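Teleop practice, second month

I started doing remote demonstrations in February, three evenings a week after my regular job. The idea is simple enough. You sit at a desk with a controller in each hand, you drive a pair of simulated arms through a kitchen chore, and every run gets saved so a policy can be trained on it later. Ambros Zwahlen set me up with the account and the first task list, and Éabha Hayes goes through the runs and throws out the bad ones.

My total as of last night is 200 runs, and 159 of those were kept. Most of the rejects are from the first two weeks, when I was still opening the fingers too late and bumping whatever I was trying to pick up.

The task I have now is called Junport in our list. It is potato work: drive the gripper over, get a finger on each side, close, lift, put it down on the plate. I work mainly from the wrist views. The room view is fine for getting the arm into the right area, but it tells you very little about the last inch.

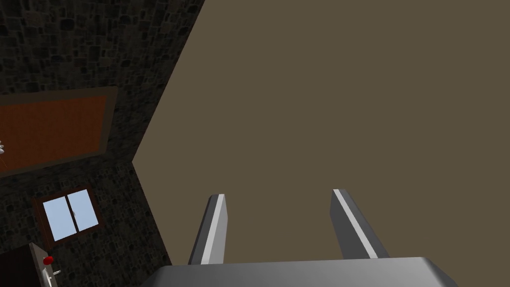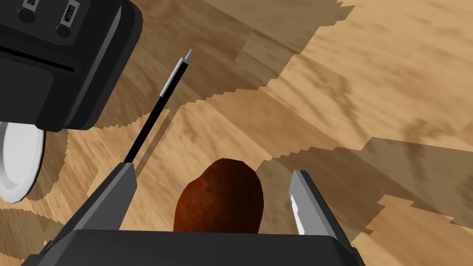
Wrist views from Junport. The potato is in the second one, between the open fingers.

The thing I had to learn with a round object is to stop before closing. I used to come in and squeeze in one motion, and if the potato was nearer to one finger it got shoved sideways. Now I park with the fingers open, look at the gap on both sides, correct, and then close. It adds a second or two per run. Éabha says the pause is fine as long as I don't sit there drifting, so I try to keep my hands still.

The wrist view takes getting used to. When you roll the wrist, the gripper stays put on your screen and the whole room tips over instead. The first evening I kept tilting my head. Svenja Ammann told me to pick one fixed thing, a door or a window, and use that to work out which way is up. That helped more than the written guide did.

Shadows are the other problem. They have jagged edges on the wood and I have misjudged height because of them more than once. I asked if they could be turned off and Ambros said no, they want them in the data.

My best evening so far was 29 runs, with 7 thrown out. After that my thumbs hurt, so I have gone back to shorter sessions with a break in the middle.

Next on the list is Musel, where one arm has to pass the object to the other. I tried it twice on Saturday and dropped the thing both times - I'll write that one up when I have a few that were kept.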